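Limewash over old gypsum plaster, how many coats?

pollesow_88
2019-07-05
Two coats of Vilell limewash on the hall wall, 200 g per liter of water. It still chalks when rubbed. Add a third?

Henríquez
No. Chalking means it dried too fast. Mist the wall, wait 6 hours, then recoat thinner.
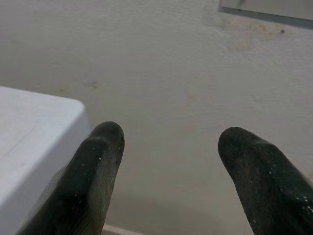 I would also drop the mix to 159 g. Thick coats craze on gypsum.

Pokach
Disagree on the mix. Gypsum has no free lime to bond with – use a mineral primer first. I did mine in February without one and it dusted by summer.

Henríquez
Primer is fine on new board. Old plaster is porous enough.

pollesow_88
Will test both on a patch behind the door.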